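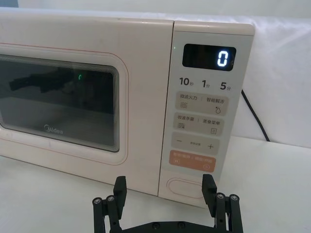

Wrist view, microwave task, gripper open, display at 0.

From: Nurhan Taşdemir
To: zondley-data list
Date: Monday, April 14, 2025
Subject: Re: [zondley-data] door-release episodes, labeling

> The January export has 1,643 microwave episodes. The label file
> splits them into "press" and "open" but I can't find where the
> boundary is set. Is it first contact with the release button, or
> first motion of the door? Also, are the dropped ones listed
> anywhere? The Ollmont loader fails on missing indices.

Boundary is first motion of the door, taken from the wrist camera. We tried finger contact and gave up on it. The button is the same cream color as the panel around it, and the outline is thin, so annotators disagreed on the contact frame by too much to be useful.

Of the 1,643, 973 are kept for training and 261 are held out. The rest were dropped, mostly for late starts. Indices are in dropped.txt next to the label file. The loader should skip them - please don't renumber.

Two things to watch if you train on these:

The door window reflects the gripper. A model with only the wrist view may pick up on the reflection. Dursun's branch has a mask for the window, off by default.

Episode 654 has the wrong task string. It says "start" and should say "open". Fixed in the next export.

Flerside episodes use another oven and are not in this set.

Nurhan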